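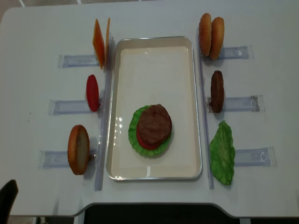 Open afternoon at the Larkeck school workshop

In December I was invited, with some other teachers from our school, to visit the student robotics project at Larkeck. We came by train and then by a small bus, which left us at the wrong side of the canal, so we arrived when the first talk was already going on. A student gave us a paper badge and a cup of tea and showed us to the second row.

The talk was held by Annunziata Greco, who leads the course. She explained that the students work in teams during the whole school year and that each team must choose one task from daily life and bring a robot arm to do it. The course has 23 students at this moment. Last year the tasks were sorting screws and folding napkins. The napkins were, in her words, a very long winter. This year there are three teams: one works on watering small plants, one on putting books back on a shelf, and the third one on burgers.

I will write mostly about the burger team, because I spent most of my time there. The burgers are toys, with a bun, lettuce, tomato, cheese and a meat patty. The pieces stand on their edge in clear acrylic holders at both sides of a metal tray, and the burger is built in the tray. I asked Ionuț Rusu, one of the students, why they do not lay the pieces flat. He told me that in the first weeks they did, and the gripper pushed the thin pieces along the table like a coin which you cannot pick up with gloves. When a piece stands, the fingers can come from above and close on both faces. I found this a good lesson in itself, that one can change the kitchen a little before one changes the robot.

The order is also something they discussed for long. At my visit they were practising a stack with the lettuce at the bottom, then the tomato, then the patty. A man behind me said loudly that no cook would begin with the lettuce, and there was a friendly argument. Ionuț answered that the lettuce is the most difficult piece, as its edge is wavy and each time the fingers meet it in another place, so they want to practise what comes on top of it.

The team has recorded 175 attempts until now. After each one a student writes in a notebook what went wrong, and we were allowed to read it. Some notes are very short ("tomato again"). Others fill half a page, with small drawings of where the patty landed.

At four o'clock there was a break with cake, and I spoke with Ashok Bhatia from the firm Valentini, who comes to the workshop to help with the acrylic parts. The students draw the holders and he looks at the drawings before anything is cut. He said that the first version was too tight and that the second was too loose - the third is still in use.

After the break we saw the books team for a short time. Their shelf was not ready, so Pierina Marras showed us on a screen how the arm should read the back of a book. The plants I missed completely, which I regret, but the room was full and our group had to leave.

Some practical information for colleagues who want to go. The visits are in groups of up to 12 persons and you must write to the school in advance. The workshop is on the second floor and the lift is slow. It is good to bring a jacket, the windows are kept open. From the station take bus 9 and stay on it until after the bridge, do not get off before as we did.

The next open afternoon will be in March, and the burger team hopes to show the full stack with the cheese and the top bun by then.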